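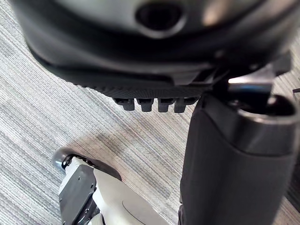
3.2 Surface texture and the recovery of bacteria

Bacteria that are left on a dry object do not spread evenly over it, and the shape of the surface has a strong influence on how many of them can be taken up again by a swab. In the first part of the study we treated every object as one surface, and this was a weakness of the plan. Many common objects have two or more textures close together. The object in Figure 1 is of this kind: the upper part is smooth, glossy and black, and under its thick rolled lip there is a narrow matte strip with a fine ribbed pattern. A swab that is moved across both parts gives one number, and this number says little about either of them. For the second part we therefore recorded the texture at each sampling point before the swab was taken, and we used three classes: smooth, finely textured, and porous.

The sampling was done at the Kuswood outpatient clinic in Bermont and at its smaller branch in Stustthorpe. We selected 40 objects that are touched often by patients or by staff, such as door handles, bed rails, drawer pulls and the arms of waiting room chairs. Each object had six sampling points, which were marked on a drawing and stayed the same during the whole study. Five swabs were lost because the tubes leaked during transport, and the final set contains 235 samples. Of these, 91 showed growth after incubation. The lost swabs came from different objects, so we did not remove any object from the analysis.

All swabs were moistened with sterile buffer and moved in two directions over the sampling area, first along the object and then across it. On the finely textured points the second direction was important. When the swab moved only in the direction of the grooves, it followed them without difficulty and picked up a good part of the material. When it moved only across the grooves, it touched mainly the ridges. We noticed this in a trial before the study and decided to use both directions on all points, also on the smooth ones, in order to keep the procedure equal.

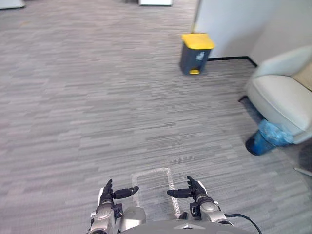

Does a low count on a textured surface mean that the surface is cleaner? A low count can also mean that the swab did not reach the bacteria, and for this reason the count must be read together with the recovery rate for the same material.

To estimate the recovery rate we prepared test plates in the laboratory. A known quantity of a harmless strain of Staphylococcus was placed on plates of the three texture classes, left to dry under a cover at room temperature, and then swabbed by the same two persons who had done the work in the clinics. Recovery was highest from the smooth plates and lowest from the porous ones. The finely textured plates were between them, but with a wide spread. Some of this spread comes from the person: one of the two pressed harder than the other, and on the textured plates this made a clear difference. On the smooth plates it made almost none.

We corrected the clinic counts with the mean recovery for each class. After the correction, the difference between smooth and finely textured points in the waiting rooms became small. In the treatment rooms it stayed. Our explanation is that the treatment rooms are wiped several times a day, and wiping removes material from a smooth surface more completely than from small grooves. The waiting rooms are wiped only in the evening, so that both kinds of surface collect bacteria during the day in a similar way. This explanation agrees with the time of sampling — in the treatment rooms, the swabs from early morning and from late afternoon were much alike — but the study was not designed to prove it.
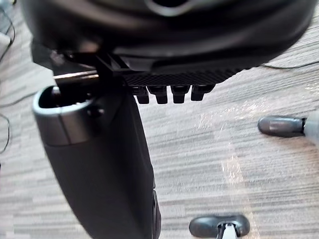
The Sakai wing of the Bermont clinic must be mentioned separately. It was renovated shortly before our study, and many of the older handles and rails were replaced. Growth was less frequent in this wing than in the rest of the building, for all texture classes. We cannot say if the new material is the reason. The wing also receives fewer patients, and its cleaning plan was changed at the same time as the renovation. In the tables the wing is included in the totals, and a separate line gives the values without it.

Most of the bacteria we identified belong to the normal flora of human skin. They are harmless to healthy people and were expected on objects of daily use. A smaller group came from the gut, and these were found mainly on points near sinks and toilets. For this group we saw no relation with texture. It seems that the distance to water was more important, although the number of positive samples is too small for a firm statement.

Dry storage was also tested, with a second set of plates kept closed and swabbed again in the following days. The number of living cells went down quickly at first and then slowly. On the finely textured plates the slow phase was longer.
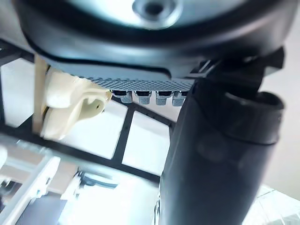

On the porous plates we could not follow this second phase, because the recovery was too low to separate dead cells from cells that simply stayed in the material. A method with direct contact agar was tried for comparison. It gave a better result on smooth plates but could not be pressed well enough into the grooves, and we did not continue with it.

Two limits of the work should be noted. First, our texture classes were given by eye and by touch. The two persons agreed on most points, but there were cases between smooth and finely textured where they did not, and then the point was discussed until one class was chosen. A measurement of roughness would be more exact. Second, all samples were taken in August, when the rooms are warm and the windows are often open. Bacteria on dry surfaces are sensitive to air humidity, and in winter the counts may be different. The winter sampling is planned for the same points and with the same drawings, and the recovery plates will be repeated at that time with a third person added.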